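Home | Projects | Reports | Partners | Contact

Fondside cell: progress report to Plillness, December
Last updated: December

The cell is running again, two arms and all. The sum left in the Abbasi maintenance line is $1,770, a little less than we promised you in the fall and more than I expected in October, when the right gripper was making a noise like a coffee grinder.

Most of the period went on the wrist cameras. Both had worked loose in their brackets, and the calibration drifted with them. We refitted the brackets, added threadlocker and re-ran the hand-eye routine from 30 poses per arm. Focus is set by hand, with a ring designed for smaller hands than ours. Close-up work on glass remains the weak spot.

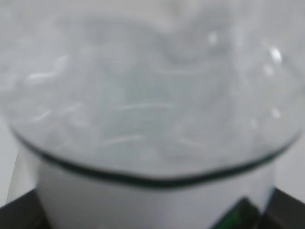
Sakwood's comment on the draft was that glass will beat any fixed-focus lens at that range, and could we please stop billing hours to the argument. They would sooner see a minimum standoff written into the setup sheet. It is now in the setup sheet.

The grippers came next. We stripped both, cleaned the linkages, replaced one worn pin and reset the open position so that the fingers stop at the same width on either arm. After that came pick trials with ordinary tabletop items, the kind that cost nothing to drop.

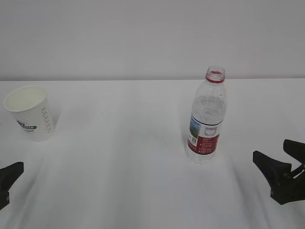

We logged 373 picks before the pin was changed and 180 after. I would not draw a graph from that yet — the second batch was cut short by a cable tie, which had found its way into a joint and took an afternoon to find its way out.

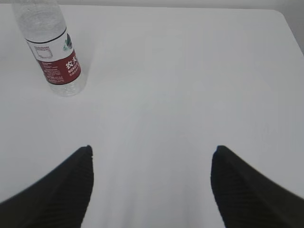
Finger wear is now on the monthly checklist. The pads are cheap, the downtime is not, and until October our inspection method was waiting for something to slip. The fine grooves along the inner faces are what we check, with a brush first and a flashlight after, as dust packed into them feels a lot like wear. One spare set is on the shelf and a second is on order.

Next period: new cable guides, and a written procedure for the focus ring.

We use cookies to improve your visit. Accept | Manage settings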